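Zestdale Play Library - May progress report
Prepared for the Sandix Community Fund by Yiran Liang

Last updated: Thursday, 4:15 p.m.

Hi all - it's been a busy stretch, so I'll start with the part you asked about on our last call, the block sets. We now have 174 pieces sorted out of the big mixed donation, which makes 11 sets ready to lend and a leftover pile I'm still working through. I had hoped for a few more sets by now, but the sorting took longer than I planned (I kept changing my mind about whether to go by shape or by color!). Color won. It's quicker, and the kids at the Bai Street branch can put things away themselves without anyone reading a label to them.

The sorting table has been the best money in the whole grant. I was worried that a wooden top would be too nice for this kind of work, but the small bright pieces show up so well against the pale strips that I hardly ever miss one at the end of the day.
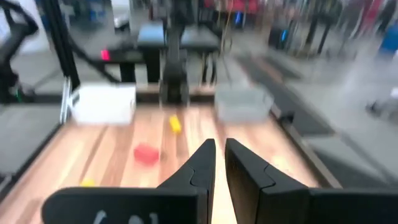 Sorting table with small colored pieces on the wood and two bins at the far end.

We went with open bins in the end. I tried lidded boxes first and they drove me up the wall - lids on the floor, lids under the table, lids on the wrong box. With open bins you can look down and see what's in each one, and the see-through kind is my favorite. I'd like to buy 3 more of those if there's room in the supplies line.

Red and yellow are the colors we've been working on this month. Reds go in the clear bin and yellows in the gray one, with the white bin kept for whatever comes next. It's a simple system and it has held up fine, even on the days I get called away to the front desk and come back having forgotten where I was.

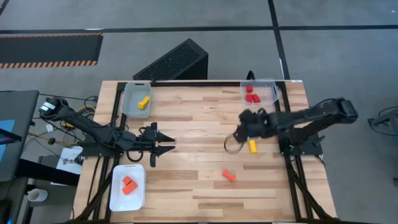 What's left and what I need

The leftover pile is mostly odd shapes. I think I can get four more sets out of it if I'm relaxed about matching sizes, and I'd like your okay on that before I start bagging. Cleaning supplies are fine for now, and the Clineo wipes we ordered in the first round should last into the summer. I've spent nothing from the travel line and would happily move it over to bins and cloth bags. Let me know and I'll send the revised budget sheet with the next report.

Contact: Yiran Liang, Zestdale Play Library | © Zestdale Play Library | Back to top

This site uses cookies to remember your settings. Accept / Manage choices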